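Home Guides Bench Notes Simulation Contact

Can a Robot Clear the Table Yet? Setting Up a Simulated Chore Test

22/06/2022 - Emmanuel Urio

Short answer: in parts. Two-handed robots can manage single pick-and-place chores under fixed conditions. Full table clearing is still unreliable. The steps below give you a repeatable check.

1. Build the table. Use a plain wooden top, a cutting board, a plate and two foods of different shape. A lemon and a croissant work well.

2. Write the chore as one sentence, such as "put the lemon on the plate."

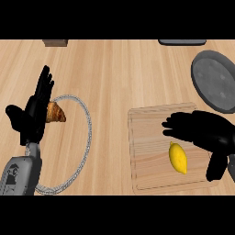 3. Fix the start pose of both hands. Save it, and reload it before every trial.

4. Set the friction for each object separately. A lemon rolls if the fingers close unevenly - lower the closing speed before you raise the grip force.

5. Run 50 trials with a limit of 410 simulation steps each. Score pass or fail only.

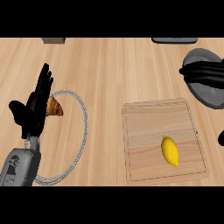
Right hand at the plate, lemon on the cutting board.

6. Move the lemon 3 centimeters and repeat the full set. In our Judum runs, most failures showed up at this step.

Heriberto Rengifo recommends 100 trials if you plan to compare two controllers. Keep the random seeds with the scores.

Related
Dukero: tuning finger contact
Folding towels in Lunach
Andreadis shop-floor sorting test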